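Section 4. Cleaning the phone before you pack it away

Read this through once before starting. The leaflet in the Kidano kit says the job takes no time at all. Allow longer.

1. Switch the phone off. Wiping a live screen opens things, calls people and proves very little.

2. Clear a flat table and lay out the phone and a microfiber towel. Put the storage bin toward the back, out of the way of your elbows.

3. Unfold the towel and shake it, then fold it over once. Grit in the cloth does more harm than fingerprints ever did.
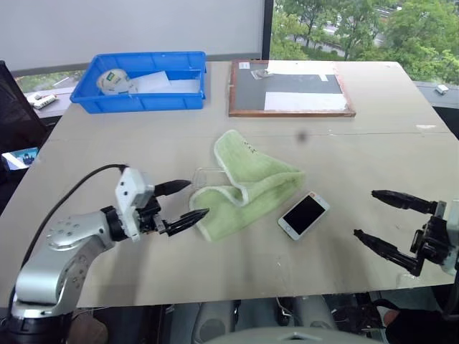 4. Use the middle of the cloth for the glass. The edge binding is stiffer and I would keep it off the screen, whatever Trovska says about its towels being safe "on every side".

Note: The Jurov spray claims 777 wipes to a bottle. We have not counted and doubt anyone at Jurov did. A slightly damp corner of the towel does the same work on most smudges.

5. Wipe from the top end down, in straight strokes. Circles look thorough – they mostly move the grease around.

6. Set the towel to one side of the table and lift the phone by its edges. Tilt it toward the light and look for streaks.

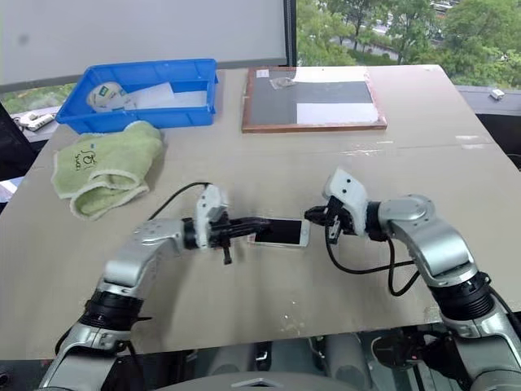

7. If streaks remain, repeat step 5 with a dry part of the cloth. Twice is plenty.

CAUTION: Do not spray anything straight onto the phone, even if the label allows it. Labels are generous about speaker slots.

8. Leave the phone out for a few minutes before it goes in the bin. Major sells a drying pouch for this, part 839. An open table works too.

9. Wash the towel by itself, without softener. It is sold as good for 300 washes – we would replace it when it starts leaving lint.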